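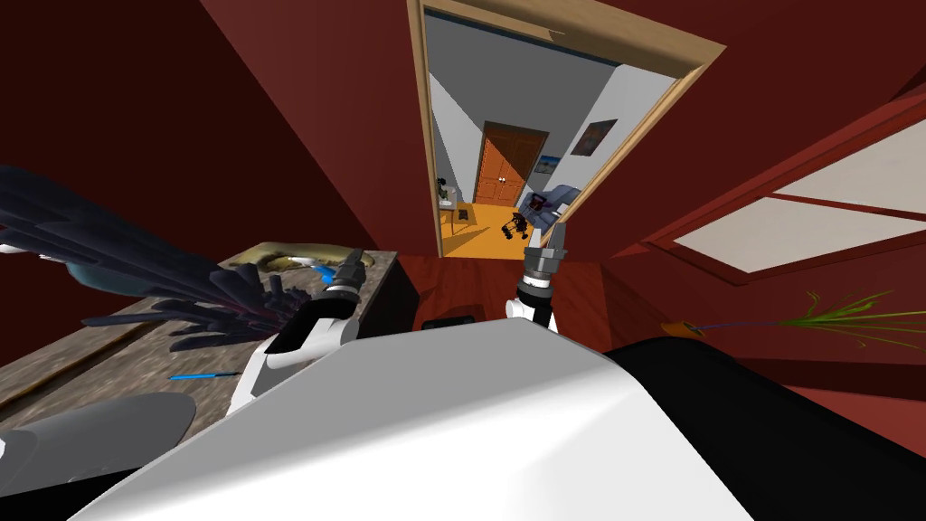

Uma leitora escreveu-nos a perguntar se vale a pena emprestar a casa, mesmo que seja só uma casa desenhada no computador, para ensinar um robô a arrumar a bancada. Diz que já viu demonstrações que cheguem e que em casa dela continua tudo fora do sítio.

Compreendo a desconfiança, que também é minha. Passei parte de fevereiro a gravar exemplos para a Alimholm, com o simulador Naner, e aprendi sobretudo a perder menos tempo. Ficam as dicas, para quem quiser experimentar.

Escolher a tarefa

Comece por uma coisa só. «Arrumar a bancada» não é uma tarefa, são vinte. «Pegar no objeto azul e pousá-lo no tabuleiro» já serve. Escreva a frase antes de gravar e não a mude a meio da sessão.

Deixe alguma tralha. Uma caneta esquecida ou umas folhas de planta caídas sobre o tampo dão trabalho, mas em nenhuma cozinha que eu conheça a bancada está limpa às sete da tarde. Os exemplos impecáveis ensinam a arrumar o que já está arrumado.

Gravar

– Mova os braços devagar e sem paragens longas. Se hesitar muito, a hesitação fica gravada.
– Varie o ponto de partida do objeto. Um palmo para o lado já conta.
– Mude também a posição do robô em relação à bancada, incluindo os ângulos incómodos.
– Guarde as tentativas falhadas numa pasta à parte, com uma palavra a dizer o que falhou: escorregou, bateu, ficou curto.
– Faça intervalos. Ao fim de 90 minutos eu já pegava em tudo da mesma maneira.

Quanto é que chega?

O manual da Clemstead, que usei como guia, pede 80 exemplos por tarefa. Fiz 181 da mesma e, depois do treino, o sistema continuava a falhar quando o objeto ficava perto da borda. Fui ver as gravações: quase nunca o tinha posto lá. Juntar mais do mesmo não teria resolvido nada.

E a casa a sério?

Aqui fico de pé atrás. No simulador, o tampo não tem migalhas nem gordura, e um pano molhado é coisa que ainda não vi bem feita. A Alvarado, que vende pacotes de cenários, promete que o treino passa para uma cozinha verdadeira «sem ajustes». Peça para ver isso num tampo com restos do jantar antes de pagar.

Entretanto, para a bancada, continuo a recomendar um cesto grande e cinco minutos antes de deitar.

2496 partilhas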